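Dravon Users List – Archive
Home | Threads | By date | Search | Join
Last updated October 25, 2021

Subject: Re: hand-held demos vs the remote rig

> We've been driving the arm by remote for our small-parts job and it's
> painfully slow. We got 13 usable runs out of a whole afternoon, and the
> operator had a sore neck by the end. Is anyone doing it with hand-held
> grippers instead? And do you tidy the room first?

Hi all,

Yes, we switched in February and I wouldn't go back! We still keep the Zumora remote rig for anything heavy, but for tidying jobs (hair clips, hair ties, little odds and ends into an open box) holding the grippers yourself is so much quicker. We had 719 demos in the Rarkel set last time I looked, and I'd like to reach 2,000 before we retrain.

My main tip is to slow down at the pinch. Your wrist wants to flick the thing into the box, and the arm can't copy that nicely. I count to two in my head after closing – sounds silly, but our replays got a lot smoother. Claw clips are awkward little beggars too, so try grabbing them from different sides.

As for tidying the room, we don't bother. The arm will have to work around people's stuff anyway.

Black clips, grey box, plaid cloth: 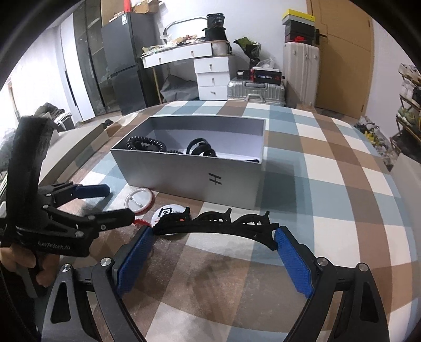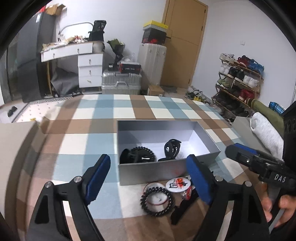 The other thing I'd watch is using both hands. New people tend to park the second gripper and forget about it, and then you've got a pile of one-handed demos to sort out later. We label those separately now.

If you do stay on remote, try turning the speed scaling down and taking a break every half hour. It did wonders for my neck. Happy to send our labelling sheet if you want it, just reply off-list.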